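# Visit to the Tilus teaching rooms, 8/13/18

We were 11 in the party, mostly from the packing side, with two from the college. Tilus has the upper floor of a former carpet warehouse, and the only sign is a sheet of paper taped inside the street door. Parking is at the rear. The goods lift was out of use, so we took the stairs.

Helge Lundgren met us and gave a short talk in the kitchen. Tilus does not build robots. It buys them in, fits its own hands and wiring where needed, and spends its time showing them household jobs. Customers then get the recordings, or a robot already trained on them. The largest customer at present is Lurance, which wants machines that can fetch and put away in rented flats.

There are two ways of showing a job. The first is by hand. The joints of an arm are set slack and a person takes hold of the wrist and moves it through the task while the joint positions are stored. We tried this on a bench arm called Shi. It is heavier than it looks, and most of us found that we moved our own shoulder and forgot about the robot's elbow. My attempt at putting a cup on a saucer took four goes.

The second way is by remote control, and this is what they use for anything with two arms. The operator wears a headset showing the view from the robot and holds a controller in each hand. Thongchai Klinhom has been doing it since December and took the afternoon session. He said the arms are the easy part to learn. Judging depth took him longer, and he still brings the hand in slowly for the last few centimetres.

The job on the day was picking fruit from an open shelving unit and putting it in a basket. It is done in a room set out as a small bedroom, with the bed made up. One hand has to keep the basket and the other does the fetching, so the operator has to plan where the basket will be before he reaches. A fetch counts as good if the fruit goes into the basket and nothing is knocked on the way. Anything else is marked and kept in a separate folder. Lundgren said the spoiled ones are of some use later, but he did not go into how.

Each job needs 500 good recordings before they will train on it. The fruit job stood at 166 when we arrived. They change which fruit is used and which compartments it goes in, so that the robot does not simply learn one movement. Round fruit is harder than it sounds. If a finger touches it too early it rolls to the back of the compartment and the attempt is over.

Questions from our group were mainly about time and wear. An operator works for 20 minutes and then rests, as the headset is tiring on the eyes. The finger pads are the part replaced most often. The robot does not walk far in this job, and the trailing cable is watched by a second person whenever it takes a step. Someone asked whether a wheeled base would be simpler. The answer was yes for this room, but Lurance has asked for legs.

Two points seemed useful for us. First, the person who does the job every day should be the one to show it, even if they have to be taught the controls first. Tilus tried it the other way round with a laundry task and had to record it again. Second, it is worth agreeing what counts as a good attempt before starting. Their rule is written on one side of paper, and I have asked for a copy.

We did not see the Grolo software in use, as the licence was being renewed. Lundgren offered a separate session on it for anyone interested. Names to me, please.

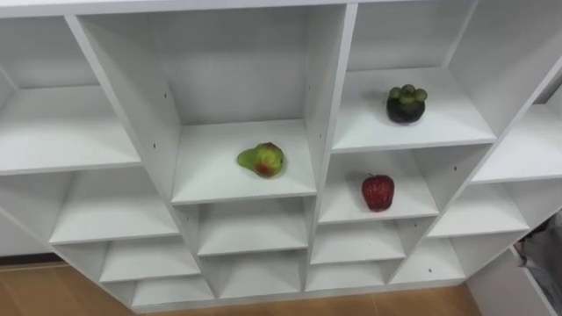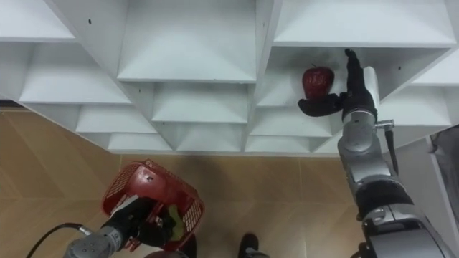
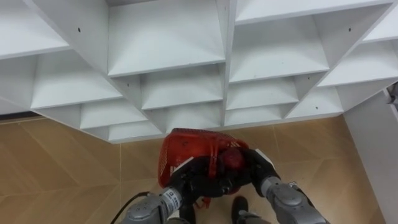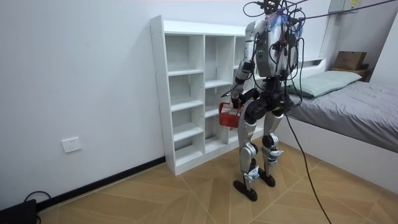 The fruit job at Tilus. First: pear, mangosteen and strawberry on the shelves. Second: the right gripper at the apple. Third: both hands on the basket. Fourth: the robot by the shelving unit, basket in its right hand.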